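Grasp planner

From the Livell robotics wiki

A grasp planner is the part of a robot's software that decides where the fingers should go. It takes in whatever the cameras think is on the counter and hands back a gripper pose, an opening width and a direction to come in from. I maintain the one we use at Livell (it's called Lovard), so please read this article as coming from someone with opinions!

Where it sits

Perception runs first and gives us a rough cloud of points plus a guess at what each lump is. Lovard then proposes grasps and scores them, and the winner goes over to Zarnari, our motion planner, which works out how to swing the arm there without clipping the toaster oven. Last comes the controller, which closes the fingers and watches the motor current. People mix up the first two planners all the time. Grasp planning is about the hand, motion planning is about everything behind the hand.

How candidates are made

Older planners matched objects against stored 3D models. That's lovely if you own a model of every spoon in the kitchen, and I don't. Lovard samples instead: it picks pairs of surface points that face away from each other, checks that a finger fits on both sides, and keeps going until it has 119 candidates or runs out of surface. A small network scores them all and we keep the top 8. I tried keeping more and the arm just dithered.

Long thin things

Rods, handles and utensils deserve their own section, mostly for the grief they've given me. The point cloud on a dark cylinder tends to be full of holes, so the sampler sees a dotted line where you and I see a stick. And a rod lying across the edge of a box has a nice gap under part of it and none under the rest, which makes some grasps easy and others a good way to scrape a fingertip. Our fix is to fit a straight axis through the points first, then sample only across that axis. Grasps near the estimated balance point get a bonus. If the object is thicker at one end, the estimate drifts, and we let it drift toward the thick side.

Soft things

Plush toys and cloth break the scoring in the other direction. Nearly everything looks graspable, and the score barely separates a good pinch from a bad one. We switch to a wider opening and a slower close. There's a separate page on this, which I still owe an update from September.

Tooling

Ateş is the replay viewer. It draws the candidates over the recorded point cloud and lets you step through the scores, and I'd be lost without it. The regression set has 73 saved countertop setups, and a change to the sampler doesn't get merged until it has run on all of them.

See also: Motion planning, Point cloud filtering, Hand-eye calibration
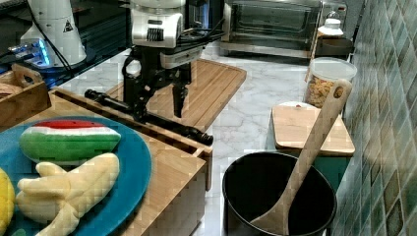

Parallel-jaw gripper above a black rod lying across the rim of a wooden tray-box.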